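1/3/18 釉料室

斑点釉，接着上回写。上回写到“结果令人鼓舞”，今天翻回去看，那是开窑前写的。

基础釉还是老方子，干料称了1,360克，一次配够，免得再出现前半桶和后半桶各有主见的情况。熔块用Parell的，袋口扎得不紧，有点结块，过了两遍筛。筛网上剩下的硬粒我碾碎放回去了，没有单独称，写在这里以备将来找借口用。

铁的来源换了。原先用氧化铁红，磨得太细，烧出来不是斑点，是一层均匀的茶色，端庄，像机关走廊的墙裙。这次改用Van Acker的粗粒钛铁矿，分两档筛，粗的记A，细的记B。A档在桶里沉得极快，搅完转身拿夹子的工夫就到底了。加了一点膨润土，好些。Regula Stöckli建议加泻盐，我说先看看再说，意思是我忘了买。

试片共77片，坯土一律用Tralwood的浅色炻器泥，素烧后背面用铁笔写号。有几片号码写在了要上釉的那一面，等于没写。浸釉时间统一数三下，我数的三下和Regula数的三下差得不少，所以后半批全由她一个人浸，前半批算“手工风格”。
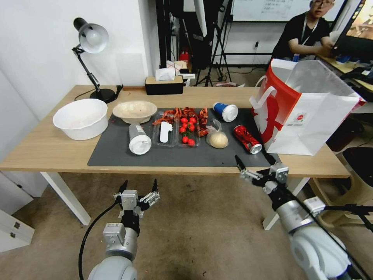 釉斑的疏密得先定个标准，否则每次开窑都要重新争论什么叫“太多”。争论的固定格式是：一个人说像鹌鹑蛋，另一个人说像发霉，然后去吃饭。往后就拿现成的东西比：米色小碗里面那种斑点算合格，比它密的记“密”，比它疏的记“疏”，拿不准的放到旁边过一夜，第二天通常还是拿不准。颜色不比，只比疏密，颜色另外有一页。

烧成。Pedport那台小窑，设定终点2,172华氏度，保温一段后自然降温。控制器上只有华氏，温锥按自己的脾气弯，所以两样都记。上层的温锥弯得标准，下层的还站着，神情倔强。下层那些试片釉面发干，不能拿来判断配方，只能拿来判断下层。

开窑结果：

A档，斑点大，边缘有晕，有几颗往下流，拖出小尾巴。厚釉处尤其明显。Regula喜欢，我不喜欢，记为“待定”。

B档，疏密接近合格，但是试片边上薄釉的地方斑点几乎看不见，中间又聚成一团，大概和浸的角度有关。下次竖着浸一半，斜着浸一半。

A、B对半混，原以为会取两家之长，结果大的照样流，小的照样看不见。这一组不再做了。

另有一片完全没有斑点，釉面干净漂亮，是这一窑里最好看的一片。查了背面的号，应当是A档加倍。不知道是号写错还是桶没搅，我倾向于后者，因为那一桶是Regula搅的；Regula倾向于前者，理由类似。 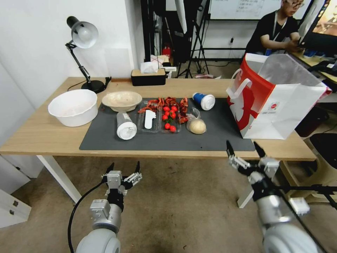
左边白色大碗，旁边是作比较用的米色浅碗，后面台灯，白灯罩。

看片的光线也要统一。窗边看，斑点偏褐；日光灯下看，偏绿；在走廊里看，一律很好，所以不要在走廊里看。以后都在同一盏灯下比，试片平放，不许拿起来转着找角度。转着找角度的人总能找到支持自己的角度，我试过。

粘板的事顺带记一笔。流釉那几片有两片粘在硼板上，敲下来时带走了一块窑板涂料。涂料已补，补得不平，下次装窑把不重要的东西放那儿。至于哪些算不重要的，装窑前再吵。

剩下的釉浆倒回两只桶，盖子上写了A和B。旧桶盖上原来也写着B，是另一种B，透明釉，已经划掉。划得不够狠，还能看出来，请各位用之前先搅一下看颜色。

待办：
买泻盐。
膨润土先用热水泡开再加，直接撒进去会浮成一层面疙瘩。
下层温锥多放一支，看看是冷还是锥子受潮。
那片没有斑点的，照它可能的两种来历各重做一次。
浸釉钳借给隔壁版画室，说好用完就还，四月前去要一次。
筛网洗干净，上次没洗的人是我。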